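Hand washing small items at the bathroom sink
From the household care pages, Saturday, March 22, 2025

Several readers wrote in after the laundry room piece in the last issue to ask what to do with the few items that never justify a machine cycle. The usual list is dark socks, thin gloves, a sleep mask, and anything with a label that says to wash separately. The bathroom sink handles all of these, provided the basin is prepared and the water is kept under control. Zoi Tsoukalas went through the procedure with us, and the notes below are mostly hers.

Start with the basin itself. Toothpaste residue contains mild abrasives and sometimes whitening agents, and both will mark dark fabric. Wipe the bowl with a plain cloth, rinse it, and run a finger along the rim of the drain, where residue tends to collect. Take bar soap, razors and cups off the rim before filling. If the basin was cleaned with a bleach product, rinse it twice and discard the first fill.
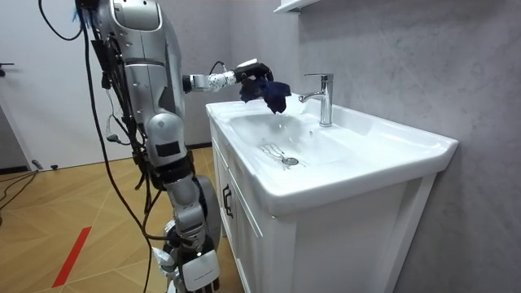
Navy and black items go in alone. New dark cotton sheds surplus dye for the first few washes, and a sink holds so little water that the concentration rises quickly. Turn socks inside out. Check for lint at the toe seam and remove it dry, as wet lint mats into the knit and is harder to pull free.

Use cool water. Fill to well below the overflow hole, leaving room for the displacement of the fabric and for hands. Dissolve the detergent before the fabric goes in. For a liquid such as Trumer, half a teaspoon is sufficient for a pair of socks in a half-full basin. Overdosing is the most common fault in sink washing, and it shows up later as stiffness at the cuff. Powder is acceptable only if it is fully dissolved first – grains trapped in a knit leave pale spots.

Leave the items to soak for 13 minutes. Zoi sets a timer; her view is that a longer soak does nothing for soil and lets more dye out. During the soak, press the fabric down and release it a few times. Rubbing two dark surfaces together raises fibers and gives the gray cast that people tend to blame on the detergent.

To drain, lift the fabric clear first. A sock left in the bowl can settle over the stopper, and the water then goes down slowly and deposits its soil back on the knit. Hold the item over the basin, let the water run off it, and squeeze from the top downward. Do not twist. Twisting loads the elastic unevenly, and a cuff that has been wrung a dozen times will not sit flat again. 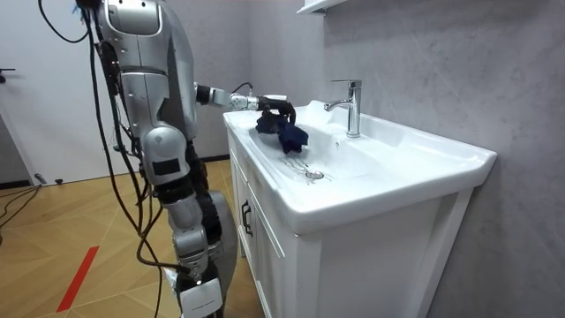 Rinse in fresh cool water, refilling the basin each time. Holding fabric under a running faucet rinses the outside and leaves the middle of the fold full of detergent. Two rinses are normal and a new dark item may need four. Squeeze a little of the final rinse into a white cup to judge it. A faint tint is acceptable; foam is a reason to go again.

Drying is where space becomes the limit. Roll the item in an old dark towel and press along the roll with the forearm. Reshape the heel and cuff, then hang from the toe, keeping the weight off the elastic. The Čierny clip rack suits a shower rail and folds flat. In a room without a window, run the fan and leave the door open. Heavy socks need a night and most of the following day.

Finish with the sink. Dye left standing on glazed ceramic wipes off easily while fresh, but it will hold in any fine crack in the glaze and in the sealant line behind the vanity. Rinse the bowl from the back wall forward, lift out the stopper if it is the removable type, and clear the fibers under it. Dry the metal parts with a cloth to prevent spotting. Water left on the flat part of the rim should be wiped toward the bowl and away from the wall joint.

Two corrections to the last issue. The Stistmont mesh bag was listed as suitable for wool; the care sheet says cotton and synthetics only. The Prirport drain strainer comes in a single size, which fits a standard bathroom waste but sits loose in most kitchen sinks.

Next issue: removing mineral scale from faucet aerators, with soak times for 5 percent white vinegar.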